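Bread rolls stay flat and dense, what do I do wrong?

gruvska_baker
December 8, 2022
Hello all. Since November I try to make soft yellow rolls with turmeric and egg in the dough. The taste is good but inside they are dense, like a cake that did not rise. I use 32 grams of butter and two eggs, first rise one hour in the kitchen, then I shape and bake at 185 C. 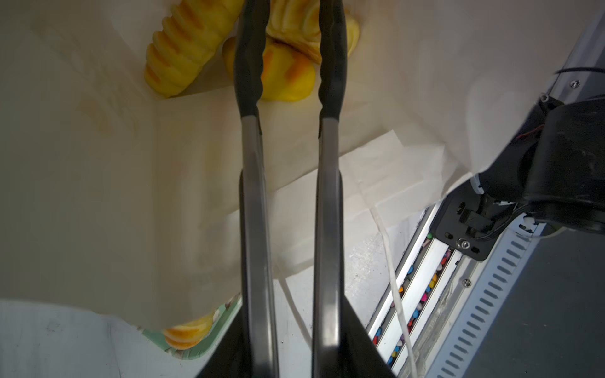
My kitchen is cold in winter, so maybe one hour is too short. I don't want to add more yeast, I do not like the smell of it.

Stescombe
One hour in a cold kitchen is nothing. Forget the clock and wait until the dough is double. Mine took three hours last week. And where is your second rise? You wrote shape and bake.

rennie13
I disagree about the waiting. Put the bowl in the oven with only the light on and you have your hour back. Also 185 is too low for small rolls, they dry out before they get color. I bake at 200, 13 minutes.

Stescombe
With egg and butter 200 gives you dark tops and raw middles. I would leave the temperature alone.

rennie13
Not in my oven.

gruvska_baker
Thank you both. I did not know a second rise was necessary for small ones, my recipe does not mention it. I will try the oven light first and keep 185, so I change only one part at a time.
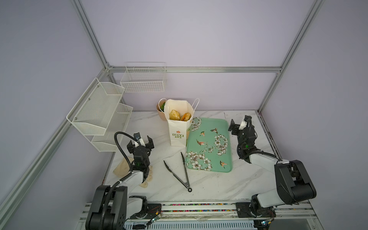
How do I know when the second rise is finished?

Press the side of a roll gently with a floured finger. If the mark comes back slowly and stays a little, bake them. If it jumps back at once, give them ten more minutes.

Ruairi Niven
Cover them too, or the skin dries and they cannot open up.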